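Talk notes, border town council panel, September 2021
Working title: What a ceasefire text leaves out. The Korness-Leltetti talks.

Keep to the 3 sections. Skip the history slide if they start late again.

OPENING

Thank host. Water. Don't read the title out, it's on the screen.

Start with the bridge at Zepeda. Closed to traffic, then open to trucks, then closed again the week the two sides announced they were "satisfied with progress." Pause there. Let them get it.

Point of the talk: communique language vs what the district offices were doing the same week. Two different stories. I want the second one.

Say up front I'm reading published statements plus the district notices from Zepeda. No inside source. If someone asks whether I was in the room, no.

1. WHO WAS AT THE TABLE

Two delegations. Korness sent the interior ministry people, Leltetti sent the regional assembly. That mismatch matters, explain it slowly. A ministry can sign for police and customs. An assembly has to go home and vote.

So first three rounds = arguing over who could sign what. Press called this "procedural." It was the whole fight.

Zepeda district had observer status. Observers could submit papers but couldn't speak unless invited. They were invited once, on the water question. (Check wording, I think the statement says "consulted" and not "heard".)

The opposition parties in Leltetti said the assembly delegation had no mandate. Fair complaint, in my view. The mandate vote was held in March with 12 members absent and the result was read into the record without a debate. Dont get dragged into the names here. Move on.
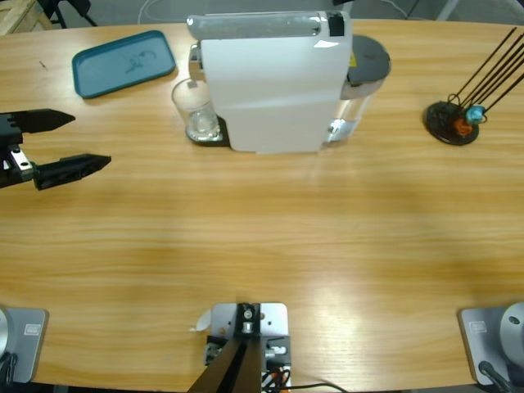
2. WHAT THE TEXT SAYS

Known as the Stallomier framework, after the town where it was initialed. Short. People expect a big document and it isn't one.

Main parts:
- ceasefire line stays where it is "pending review"
- prisoner lists exchanged, no deadline
- joint customs post at the bridge
- return of displaced families "in an orderly manner"

Read the last one aloud twice. Ask the room what orderly means. Usually somebody says "slowly" and I can go straight on from there.

Number to use: 2000 families registered at the Leltetti office. Then 236 given return permits. Give both, stop talking, next slide. Last time I explained the numbers and lost them.

If asked why the gap: permits need a stamp from both sides, the Korness office opens mornings only, and property papers issued before the split aren't accepted. All in the district notices. Nothing secret about it.

Compare the press statement: "returns are proceeding in accordance with the agreed mechanism." Technically right. The mechanism is the problem.

Careful with tone here. Some people in the room will have family on one side or the other. No jokes about the customs post. 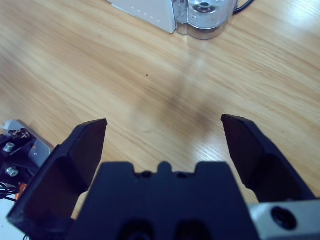 3. WHAT TO WATCH NEXT

The review clause. Framework says the line gets reviewed but gives no date and doesnt say who calls the meeting. Korness reads it as either side. Leltetti reads it as both together. Put the two readings next to each other, same font size (fix this, Korness column was bigger last time).

Local elections in Zepeda. Candidates on all sides are avoiding the word "Stallomier" and saying "the arrangement." Funny but also telling. One leaflet managed four paragraphs on the bridge without mentioning who closed it.

Money. Neither budget has a line for the joint post. If there's a post on paper and no salaries, we know who'll staff it: the same border police as before, new sign on the door.

My own view, keep to a minute: the agreement is worth having. The shooting stopped on most of the line. But the district level was left to work out the details alone and has been blamed for every delay since. Give Zepeda a proper seat at the next round, with speaking rights. Say it plainly, its the one thing I want them to leave with.

Somebody will say observers slow things down. Answer: rounds one to three had silent observers and were slow anyway.

Q&A LIKELY

Is it a peace treaty? No. A framework. Neither legislature has ratified it.

Will the line move? Don't guess. Go back to review clause.

What about the prisoners? Lists exchanged, see part 2. I haven't seen either list and I won't quote numbers from social media.

Are you for one side? Say where I grew up, say it once, go to next question.

If it runs over cut the budget part, keep the elections. Handout has the full text of the four articles plus the permit notice, leave the pile by the door. Collect adapter from lectern afterwards!!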